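26/04/2019

Glue day again, and I've got most of it on my sleeve. Writing this up now before I forget which pot was which, because last time I left it until after tea and the notes were useless (sorry Cyril, I know you tried to work from them).

So, the paste trials for the Bodin ledgers. Bethel mixed the wheat starch first thing, one batch thick and one let down with a lot more water, and we left both to cool with a lid on while I pulled the old spine linings off volume 2. The old animal glue came away much more easily than on volume 1. I put a poultice on it for 14 minutes, scraped, and most of it lifted in long brown ribbons, very satisfying! There's a stubborn patch near the tail where somebody has been at it with modern white glue and I've left that alone for now. Bethel thinks warm water and patience. I think a sharp scalpel and more tea.

The thick paste is lovely on the linen but drags on the thin repair tissue, and I tore 2 strips before I gave up and went over to the runny one. The runny one behaves but it soaks through and cockles the page if you look away for a moment. What I really want is something in the middle, so next batch I'll start thick and let it down a spoonful at a time, and write down the spoonfuls THIS time.

Drying is the other headache. The boards from the last lot were still a bit cool to the touch when I took the weights off, and the Butard volume has a slight bow to it now (the fore edge lifts when you lay it flat). It's gone back under the press with fresh blotters, and I'm going to change them morning and evening until it sits properly. 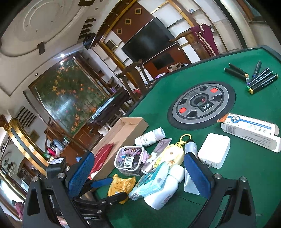

Green felt table, dice unit in the middle, medicine box and charger to the right of it.

Green felt reminds me, the baize for the slipcase linings. Cyril rang round and the Privum stuff is nicer but it sheds, and I had green fluff in the paste brush for a whole afternoon after cutting one sample. The other one is stiffer and a bit dull in colour but it cuts clean and takes adhesive without the wet showing through. I'd go with the dull one. Bethel disagrees, so we've each lined a small box and we'll see which looks better once they've been opened and shut a good deal.

Leather: the Prarament box has a split along the joint, 40 mm or so it looked until I put the ruler on it, and then it was 40 dead. I've pared a strip of calf to go under, still too thick at one end. My knife wants stropping and so does my temper.

To do: strop knife. More blotters, we're down to the scruffy ones. Label the paste pots on the POT and leave the lids blank, since the lids wander. Ask Cyril whether the November ledgers are coming in one load or in dribs and drabs, as there's no shelf for them at the moment.

Volume 2 is wrapped and under the bench, spine up, please don't move it.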